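# skeranero-table-clearing

Kitchen table clearing, 3679 clips, 14 object types. Labels were inherited from Firnitz, and I wouldn't trust them blind.

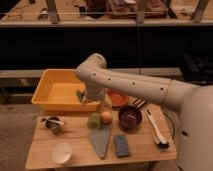 Table with the tub at the back left.

## Labels

"Tidy" was never defined. Does fruit belong in a tub or in a bowl? The old guide says both, two pages apart. I relabeled 184 clips and changed my mind on 41 of them.

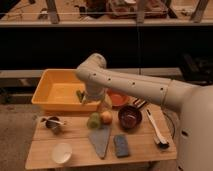

Kanyarat Limsakul thinks the guide is fine and that fruit goes wherever there's room, as it does in her own kitchen. I left her labels in a separate column, `goal_alt`.

## Known problems

Color names are a mess. Annotators wrote "orange" for dishes and for fruit, so a text search on that word is close to useless. With an orange-red bowl and a peach-orange fruit on the same table, you need the noun too. The `shape` field helps a little.
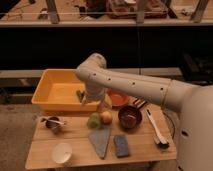 Scores claimed for the Omitz split look too good to me. Check for near-duplicate layouts: the blue sponge lying flat beside the triangular piece is an easy one to search for. No dedup script yet.
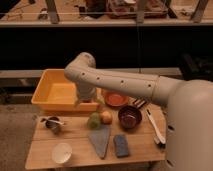

Could you at least drop the "clutter" score? Two people at Annamalai got opposite rankings from it.

Dropped in the November version.

Contact: Skeranero data desk | © Skeranero | Back to top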